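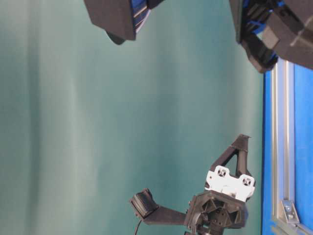 Tudor Mocanu
Contributing Reviewer, Benchtop Automation

Home | Reviews | Grippers | Arms | Parts & Spares | Forum

Graveck Open-Finger Gripper Kit: long-term review

May 4, 2023

The box the Graveck kit comes in is very nice. I mention it first so that Graveck can't say I started with the cables.

I've had the kit on the bench since October, which is long enough to stop being polite to it. It sells for $608 as a set of parts: hub, mounting plate, finger brackets, finger arms, ribbed pads, a bag of screws and a booklet. You bring your own arm, your own frame and your own opinion of hex keys. An assembled version exists for people with budgets.

Building it

The booklet promises two hours. It took me five, and I've built grippers before. Yasir Afridi, who shares the workshop and reads instructions for pleasure, thinks I lost most of the difference on page one by not reading it. He may be right. The white mounting plate goes on before the bracket, and if you do it the other way around you get to do it again.

Once you know the order, it goes together fine. The plate is held by a screw near each end and you can reach both of them with a normal driver, something I wish more designers thought about. The finger bracket is an open triangle, 3D-printed, with the middle left out. I assumed it would flex. I've leaned on it in ways I wouldn't describe in a warranty claim and it hasn't cracked or taken a bend. The finish is that matte, slightly grainy black that every printed part seems to come in now. It hides fingerprints and also hides any black screw you drop on it.

The hub is a six-sided thing with triangular pockets pressed into the faces. I asked Graveck whether the pockets save weight or just look fast. Their support person, Anum Baloch, wrote back within the day and said "both, mainly the second." Full marks for support.

Living with it

The pads are the best part. They're black cylinders with fine ribs, and they pick up bottle caps, markers, small boxes and one very patient rubber duck without needing to be lined up perfectly. Soft fabric is hit and miss. A folded washcloth comes up about as often as it slides out, and I never found a grip setting I'd bet lunch on. Thin flat stuff, playing cards for instance, forget it. Get suction.

The finger arm is long and flat. Long is good for reaching into bins and bad for anyone who swings an arm around without checking the clearance, especially with more than one gripper over the same patch of space. Plan your parking positions before you power anything up. I park mine with a generous gap between them and I still flinch.

Now, the cables. A thin one hangs off the underside of the fingertip pad and does whatever it likes. More wiring collects beneath the hub. Graveck supplies no clips for any of this. The booklet says to "route as desired," and what I desired was clips. I ended up with reusable ties and a small loop of slack at the wrist, and I check that loop every morning the way other people check the weather. Ridwan Sitompul on the forum has drawn up a printable clip that snaps over the arm. It works, and it ought to be in the bag of screws.

Mounting and surroundings

The kit doesn't care much what you build around it. I'd still go with slotted aluminum extrusion and proper corner brackets, mostly for the pleasure of moving things half an inch when you change your mind. Put something plain behind the work area as well. Black parts in front of a cluttered bench vanish, and you will spend an evening looking for a fingertip that's right in front of you. Any flat green or blue will do.

How it compares

The Vullosance two-finger unit is quieter and arrives assembled, but when a pad wears out you replace the whole finger, at a price that suggests they're fond of it. The Lodhi kit is cheaper. It also has a plastic gear in it that I've now bought twice. I'd put the Graveck between them on cost and ahead of both on repairs, where pretty much everything comes off with one driver.

Grelis stocks the spares if Graveck is out, and Graveck is often out. Order a second set of pads with the kit. Mine still have their ribs, but I've got the backup set in a drawer and it has improved my mood.

Should you buy it?

If you like building things, yes. If you want to be picking up objects this afternoon, get the assembled version or borrow somebody who likes building things. I'm keeping mine. Arsalan Kazmi, who edits these pages, has asked twice when the review kit is going back, and I've told him it's still under evaluation.

5 comments | 2 shares

Contact | Spares policy | © Benchtop Automation | Back to top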